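# Bench tips: simulated tabletop clutter for grasp tests

Notes from the Sita bench at Grorkitz, kept by Humaira Soomro. They cover setting up small-object scenes before a policy goes to the real arm.

**Spacing**

- Place two objects with a clear gap and two nearly touching. Evenly spread layouts hid most of our failures.
- Measure the gap between the closest surfaces. Center distances mean little for long tools.
- Drop objects from 3 cm and let physics settle before the first render. Starting them flush with the table gave us jitter in the contact solver.

**Object choice**

- Mix at least one thing that rolls, one that is open on top, and one long tool.
- Set the mass of a screwdriver handle and shaft separately. A single uniform density shifts the balance point toward the tip, and the grasp looks better in simulation than it is.
- Check collision meshes on cups. A convex hull fills the opening, and a finger can't go inside.

**Surface**

- Start with a plain table. Add texture only after the baseline is logged.
- Keep friction fixed within a batch. Change it between batches and write the value in the run name.

**What we found**

We ran the Dvorak baseline on 12 layouts, 10 tries each. Isolated objects gave few misses. With a neighbor inside a finger's width, roughly a third of the tries failed, mostly from the outer finger landing on the second object. Turning the wrist to match the long axis of the tool recovered many of these. Opening the gripper wider made them worse.

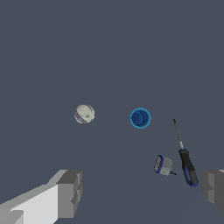 *Simulated layout, plain gray table: ball, blue cup, and a screwdriver with a small cylinder close beside its handle.*

**Before a long run**

1. Render one still from the gripper camera and look at it at full size.
2. Confirm both fingertips clear the table at the lowest planned height.
3. Save the random seed with the layout file.
4. Replay 9 stored grasps from the Vultimville set. If any result differs from the log, check the solver step size first.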